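Snack table at Henesdale – the green cloth again

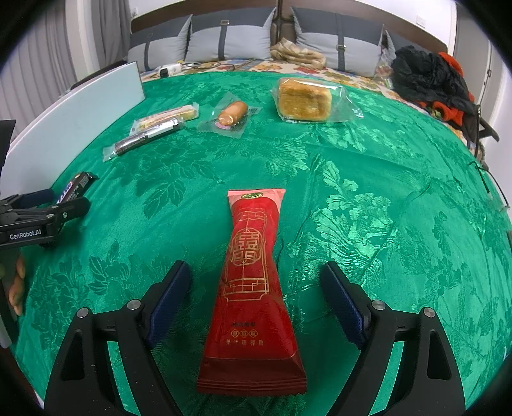

2 min read

Posted 06/08/2019 by Wycliffe Gachanja

Quick one. Been meaning to put up a gallery of the snack tables for ages, so starting with this round one and the rest will follow when I get to it. Short notes only, no recipes, don't ask me for the recipes.

Red packet, front and center. Pastry inside, individually wrapped, crimped at both ends. The big gold character is double happiness – the one you see at weddings, on the doors, on the candy boxes, on pretty much everything. Small green and gold logo up top, tiny gold Chinese print lower down which I can't read. If you can, write in.

The flaky one. Square, golden, clear wrapper, right at the back. My favorite to look at. You can see the layers through the film. Goes everywhere when you bite it, so eat over a plate please.

Little orange sausage. White label, red print. There's always one person who heads for the savory stuff first and that person is me.

Long pale bar, wafer or biscuit, red and yellow label. Didn't get to it. Next to it a dark chocolate-colored one with a white label. Would put these two on the same saucer with tea.

Dark wrapper, blue and white label, over on the left by the table edge. Snack bar of some kind. Writing too small for me, new glasses in September.

The cloth. Gets more comments than the food does. Green jacquard, big flowers like peonies, leaves all through it, shiny where the light hits. The pattern is woven in so it dosen't wash off. Mine came from Myung, remnant bin, 20 dollars. Cool wash, iron it on the wrong side, never the dryer. Red on green looks good – wouldn't have picked it on purpose.

For anyone setting up the same kind of table: spread things out. One of each, plenty of cloth showing, labels up. A heap in a bowl is fine for eating but you can't tell what your getting. Keep the pastries away from anything heavy, they crush.

Next up is the Leter table, 5 kinds of sesame candy and a much uglier cloth. Then Drolida if I can find the notes.

Comments are open. Corrections on the names of things very welcome, spelling too.

Gallery views so far: 3,261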